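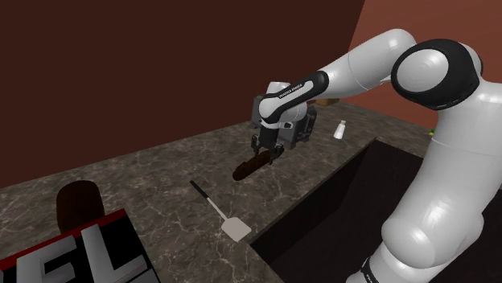

March 15, 2026

Rye, scald trial continued. Same recipe as last entry except for the malt. The Hirnton malt ran out, so this one is on Zanholm, which is darker and ground coarser. Everything else I tried to hold still.

Flour 2,000 g in total across scald, sponge and final dough. All from the same sack of Lashari whole rye, opened this week. Salt and caraway as before. No molasses. I know Orsolya wants it back in, but I'd like to see what the malt does alone first.

Scald: water off the boil onto the flour and malt, stirred until no dry patches, lid on. The mix settled at 60 C on the probe, a little under what I wanted. Wrapped the pot in two towels and put it in the off oven with the light on. It held well enough. By the time I came back it had gone loose and glossy, and it tasted properly sweet, more than the Hirnton scald did at the same stage. Some grit from the malt, like fine sand between the teeth. I thought about sieving and left it.

Sponge: 7 hours, starter from the fridge jar, refreshed the night before. Domed and just beginning to crack on top when I took it. Smelled of apples and a bit of nail polish. The jar needs feeding more often than it's been getting. Whoever uses it last, please write it on the tape.

Final dough came together wetter than expected. I had written down the same water as the last batch, but the coarse malt doesn't seem to take it up as fast. Let it stand before deciding and it firmed a little. Did not add flour. Worked it with a wet hand and the plastic scraper, no mixer. It still stuck to everything.

Shaped some of it as small free-form loaves on the board and the rest went into the long tin. The free-form ones spread. I should have expected it with that dough. Edges tore during proof, and two of them joined up where I had set them too close. The tin was fine. Dusted the top with rye flour so I could read the cracks, and it went in when they were the width of a pencil line.

Oven: started hot, turned down after the crust had set, vent open for the last part. The left side is still hotter than the right. Turned the tin halfway. The oven thermometer and the dial disagree again, and I went by the thermometer.

Tin loaf weighed 1,649 g out of the oven. Wrapped in linen once it was cool to the touch. Not cutting until tomorrow, even though the heel is tempting.

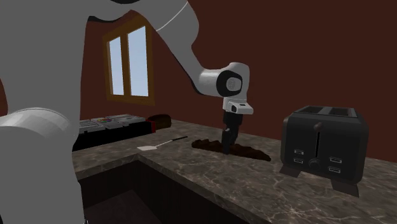
Marble counter.

Next day, added below.

Cut the tin loaf. Crumb is even, fairly tight, no gum line at the bottom, which was the fault with the last two. Slightly sticky on the knife for the first few slices and cleaner toward the middle. Color is very dark, close to coffee grounds. Crust is thick but chews down. Sweetness carried through from the scald. There's a bitter note at the end that I put down to the Zanholm. Orsolya Erdős tasted it without being told which malt it was and called it "burnt toast, in a good way," then took the heel home. Her notes are on the back of the temperature sheet.

Free-form loaves: flavor the same, crust better, shape poor. Good with butter. Not something we could put on the Flomton table as they are.

Compared with the August batch (see the green notebook), the sour is milder and the crumb is moister. Hard to say how much of that is the malt. The room was a lot warmer then and the sponge ran ahead of us.

For the next one:

Cut the water back slightly and give the dough a longer stand before judging it.
Sieve half the malt, leave the other half coarse, and see if the grit goes.
Get the scald hotter at the start. Warm the pot first.
All in tins. Free-form only if the dough is clearly stiffer.
Molasses version after that, same malt, for Orsolya.

Still open: whether to order more Hirnton or stay with Zanholm. Zanholm keeps the sweetness but the bitterness may be too much for people who don't already like dark rye. I'll keep a few slices wrapped through the week and taste again as it ages. We're also low on caraway and parchment.

Test kitchen notebook | Contact: ask at the bakery desk | Back to top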